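2021-06-30

I'd been badgering Zekton for an invitation ever since I heard they were collecting folding examples in real homes, and last month they finally gave in (thank you, Zekton!). So off I went to Farnberg on the early train with a cheese roll and a notebook, feeling like a child on a school trip.

## Getting there

Farnberg is an easy place to reach and a hard place to find your way about. The station has one exit and the bus stop is on the other side of the line, so allow yourself more time than I did. I got to the Zekton office with 5 minutes to spare, signed the visitor form, drank a very strong coffee and was given a little talk about the project, which they call Mamani.

The idea is simple enough. They want a robot arm to learn how to deal with clothes, and clothes are horrible for robots – a box is always the same box, but a jumper is a different shape every time you drop it. So people do the job themselves, using hand-held grippers with the same sort of fingers the arm will have, and the grippers record as they go. One go at one piece of clothing is one example. Mamani had 646 of them in the bag on the day I came, and they'd like a great many more before November.

## In the bedroom

After coffee we walked over to one of the homes on the list. I'd pictured something like a laboratory, with tape on the floor and everyone whispering, and it was a bedroom! Books on the shelves, a bright quilted bedspread with big blue and orange characters all over it, and pyjamas with cartoon cats on as the working uniform. I felt overdressed in my jacket.

The clothes go on the bed and the grippers do the rest. You get a black body that sits in the hand, with two yellow fingers at the front, and you work with those and try to forget you've got fingers of your own. The brown sweatshirt was the big one of the morning, with a hood and a cartoon mouse on the back, and hoods are apparently what everybody dreads. There's always more hood than you think.

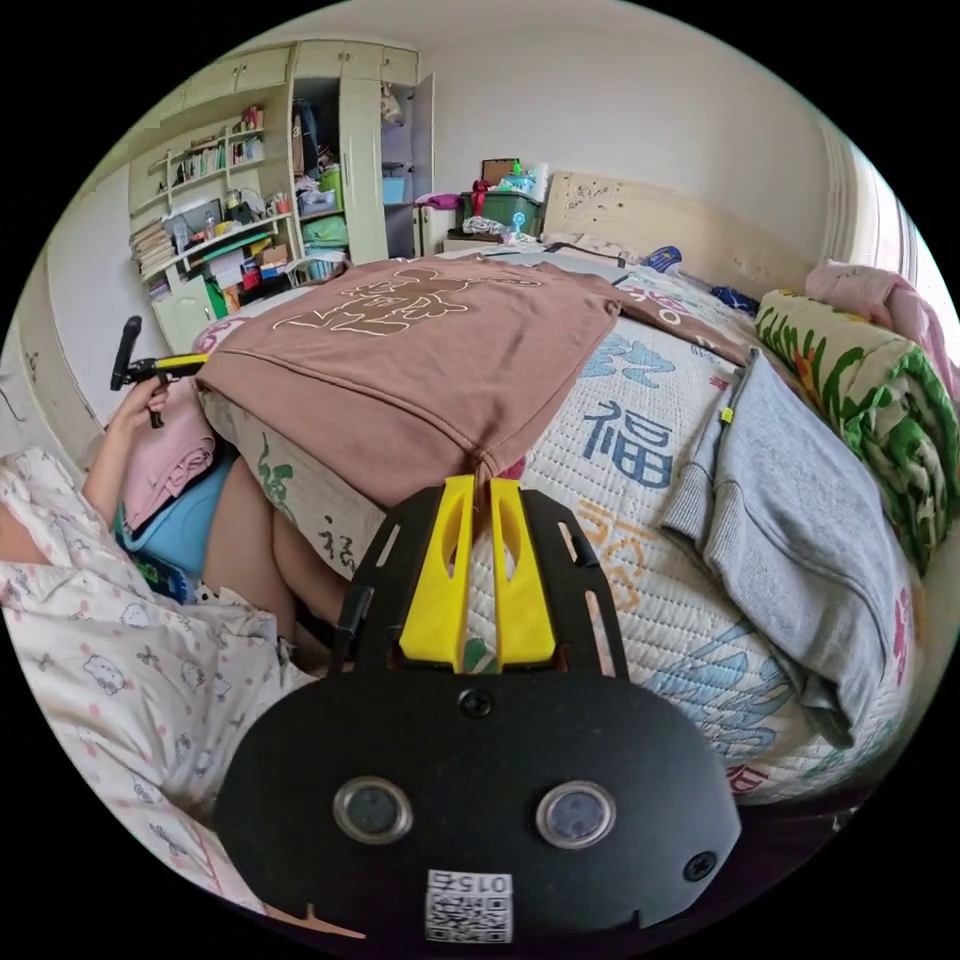 ## Having a go myself

Of course I asked, and of course they let me, though only back at the office on a practice table with a tea towel (my efforts don't go into the set, which is a relief to all concerned). I did 10 goes. The first few were dreadful. You go to pinch a corner and you pinch two layers, or you pinch none and the fingers close on air, and you can't feel the cloth at all, so you have to look hard at what you're doing the whole time. By the end I could get a tea towel into a sort of lopsided quarter, and I was ridiculously pleased with myself.

A few things I scribbled down while I was at it:

- Slow is better. If you rush, the arm learns to rush, and it's worse at it than you are.
- A fumble isn't thrown away. If you drop a sleeve and pick it up again, that stays in, and the learning system gets to see how you get out of trouble.
- They want the ordinary mess. Other clothes lying nearby, pillows, blankets, whatever lives on the bed.

That last one surprised me most. I'd have tidied up first! But a robot that has only ever seen a bare table is going to be lost in a proper bedroom, so the pillows stay and so does the patterned bedding.

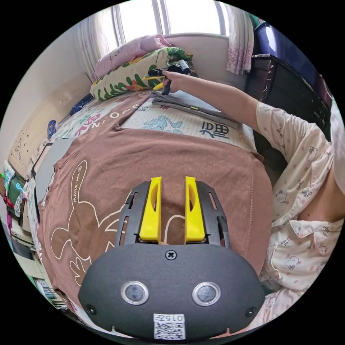 *Brown top spread out on the bed, second gripper up by the pillows.*

We finished with a look at the playback screens, where a person goes through the recordings one by one and marks where each fold starts and stops. It's slow work and I'd be asleep by lunch, but the two checkers seemed very cheerful about it, and one had got through 62 that day with a packet of ginger biscuits.

If you fancy a visit, write to the Zekton office well ahead and say which part you'd like to see. The Madard café next door does a good soup, and the bus back to the station goes from right outside it.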